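发件人:Mohammed-Awal Kpodo
收件人:球迷会邮件列表
主题:回复:回复:冬窗到底还买不买中场

各位,

赶着出门,写得乱,凑合看。先回老邱昨晚那封,原文我留一段在下面,省得大家往回翻。

> 我的意思很简单,Zavala 这个人不能卖。中场能从后场把球带出来的就他一个。
> 上轮对 Maltulard,下半场他一下场,咱们连中圈都过不去,全靠门将开大脚。
> 俱乐部要是真拿他去换钱,再从 Braseo 租个替补回来,那我明年套票就不续了。
> 还有,别再跟我说什么财务公平,去年夏天那个边锋怎么没人讲公平?
> 另外客场大巴的事谁在管?问了两遍没人理我。

先说 Zavala。不能卖这个我同意一半。他好的时候是真好,对 Birkano 那场,背身接球转身那一下,我在客队看台都站起来了。可是你说上轮他下场以后就过不了中圈,这个我不太认。我回去又看了一遍录像,问题第一是右后卫压得太上,第二是双后腰换成单后腰,剩一个人要管那么大一片。Zavala 在场上也一样会丢,他前面已经丢过好几次了,只是对方没打进而已。

他合同明年夏天到期,这才是麻烦的地方。冬天不卖,夏天就得降价,再拖就白送。去年那个左后卫怎么走的大家都记得吧,一分钱没拿到,欢送视频倒拍得挺好。我不是替俱乐部说话,就是觉得骂之前先把账想清楚。续约谈没谈,谈到哪一步,俱乐部一个字不讲,这个该骂。

再说 Braseo 那边租人的传闻。来源就一个号,那个号夏天说过我们要签三个前锋,结果一个没来。所以先别激动。就算是真的,租个人来踢半年,也比让十九岁的小孩硬顶强。小孩我喜欢,跑动没得说,但是上轮第82分钟那个回传,大家都看见了。赛后球迷群里骂成那样,没必要,他自己肯定一晚上没睡。教练88分钟才换人我更想不通,板凳上坐着两个能踢后腰的,热身热了快半个小时,一个都不上。 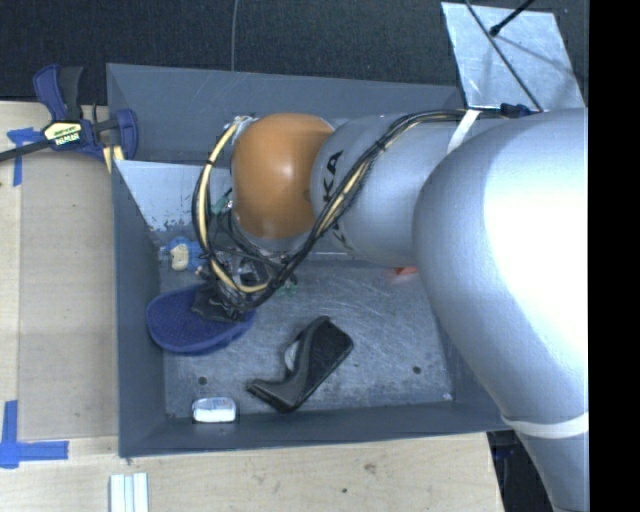 灰色料箱上方的 KUKA 机械臂

战术这块我多说两句,老邱可能不爱听。咱们这赛季的毛病不在中场缺人,在前锋不回撤。看看丢的那些球,一大半是从我们左路肋部打进来的,对方后腰拿球没人贴,抬头就给直塞。前场三个人站在那儿看。上半赛季教练还让10号往回收一收,最近几轮也不收了,不知道是体能问题还是他不想跑。有人说是腰伤,我没听到准信,不乱讲。

定位球也得提。角球防守还是区域盯人,后点永远空着。Maltulard 那个头球就是后点,Birkano 那个也是后点,连跑位都差不多,人家助教肯定是看录像看出来的。我们自己的角球呢,十次有八次开到前点被顶出来,剩下两次直接出底线。以前那个主罚的走了以后就没人接手,训练里到底练不练,真想去问问。

门将我不批评。这赛季要是没他,现在应该在保级区里聊天了。开大脚是没办法,前面没有接应点,你让他传给谁。

然后是大巴。老邱,没人不理你,是我在管,上周手机进水,漏了一批消息,对不起。情况是这样:

去 Birkano 那趟定了2辆车,北门停车场集合,早上七点半,过时不等,上次等人等到差点没赶上开球。票款还是打老账号,备注写名字,别写外号,上次有个人写“大壮他爹”,我对了半天帐。

客队票一共给了我们612张,比上赛季少一截,我去问过,对方说是看台检修,封了一块区域。先登记先得,套票会员优先,每人限一张,带孩子的单独给我写信。已经登记过的不用再登,重复登记的我只算第一次。

鼓可以带,旗杆不行,对方安检很死。烟火想都别想,上次罚款是俱乐部交的,下次说不准就直接砍我们的票了。

还有人问歌的事。新歌词我看了,第二段太长,看台上根本唱不齐,到第三句就散。建议砍一半,押韵那句留着。谁改好了发到列表里,别单独发给我,我这邮箱快满了。

套票续不续是老邱你自己的事,我不劝。不过你那个位置坐了那么多年,真空出来后面排队的人多得是,想好再说。

最后一件,麻烦回信的时候把前面引用的删一删,现在一封信拉到底要拉半天,用手机看的人很痛苦。标题也改一改,聊大巴就另开一个主题,不要都挂在转会下面。

中场那个话题你们接着吵,我晚上十点以后才能看信。要改上车点的今天之内告诉我,司机那边明天一早就要名单。

Mohammed-Awal

又:谁上次在车上落了一条灰围巾和一个保温杯,在我这儿,到 Birkano 那天带过去,自己来认。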